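Search this journal
Enter keywords, title or author
Search

4.2 What the timetable trials can and cannot show

The case for replacing printed timetables at bus stops rests mostly on one number. In the Brivport trial, 28 percent of riders who were asked to find the next departure on a white printed panel gave the wrong time or gave up. The operator, Firkodari, took this as proof that riders find printed tables hard to use, and Van Wijk repeats the claim in his review of the subject. We think the number is probably sound. We are much less sure what it measures.

The first problem is the time of day. Nearly all of the Brivport interviews were held between late morning and mid-afternoon in March, when the sun at many of the stops falls straight on the panel. The field notes mention glare often, but glare was never scored, and it does not appear in the published tables. A rider who cannot make out a row of figures and a rider who can see the row but picks the wrong column have both failed the task. They have not failed it for the same reason, and the remedy for one may do nothing for the other. The trial puts them in a single group and calls the group "confused."

It is fair to ask how far brightness alone could account for this. Print in a mid-gray on a white ground has little contrast to spare, and when the ground becomes very bright the loss is rarely even across the surface. Figure 3, a computer rendering of a white plate carrying rows of faint gray marks, has this uneven quality: the marks are darkest along the two sides, and between them the pattern turns very light. A timetable panel that faded in a similar way would keep its outer columns and lose the departure times in the middle, and those are the times most riders want. We do not claim that this took place at Brivport. The study gives us no means of ruling it out.

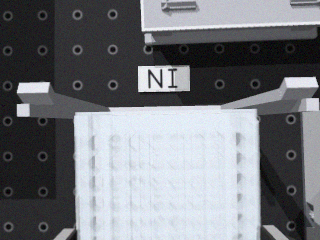 The second problem is the sample. Firkodari reports 2,450 completed interviews, which sounds like a great many until one asks where they came from. The network had some 200 stops with printed panels at the time, yet more than half of the interviews were held at only 14 of them, all on the two busiest routes. Those stops carry the longest tables, because they serve the most lines. A finding that long tables are hard to read would surprise few people who have stood in front of one. To extend it to a village stop with a single line and a short column of times is another step, and the authors take it without comment.

Interviews from the same stop are also treated as independent. If one panel was badly placed, faded or scratched, every rider questioned there would have met the same obstacle. The standard errors in the original report take no account of this and must be too small. We asked for the stop-level data in order to recalculate them and were told that the files had not been kept in a form that could be shared. The error rate should therefore be read without the narrow margin printed beside it.

The Alcaraz trial is usually cited as support. It tested a coated panel, sold under the name Prarulix, against the plain printed one, and found that riders answered faster with the coating. Here again the result has been made to carry more than it can. The coated panels were new and the plain ones had been outdoors for several years. They also used a larger typeface, a detail given in an appendix and left out of the summary. Any of the three changes might have helped, or all of them together. A trial in which age, type size and surface all differ cannot tell us which one a transit agency ought to pay for.

Van Wijk is aware of some of this. He grants that the Alcaraz comparison was "not ideal," but argues that two imperfect studies pointing the same way are better than one. That would hold if their faults were unrelated. Both trials, however, compared an old panel with something newer, both were run in bright daytime conditions, and both were paid for by a party with a product or a policy to defend. Studies that share the same weak points will tend to agree whether or not the conclusion is correct.

There is also the matter of what riders were asked to do. In each trial the interviewer named a destination and requested the next departure. Regular riders seldom use a timetable in this way. They know the line and roughly when it comes, and they look at the panel to check whether the last bus has gone or whether the service is different on a holiday. Neither of those tasks was tested. Occasional riders may well behave as the trials assume, but their share of the sample was not recorded in Brivport, and in Alcaraz it was estimated by the interviewers from how people were dressed and what they carried.

A modest version of the claim survives. Some riders make mistakes with long printed tables in strong daylight, and larger type probably helps. The wider claim, that the printed table has failed as a format and should be withdrawn, would need a comparison of panels of equal age and type size, with readings of light at the panel taken during each interview. Until those are available we treat the published error rates as upper limits, and the estimates in Section 5 are calculated both with and without them.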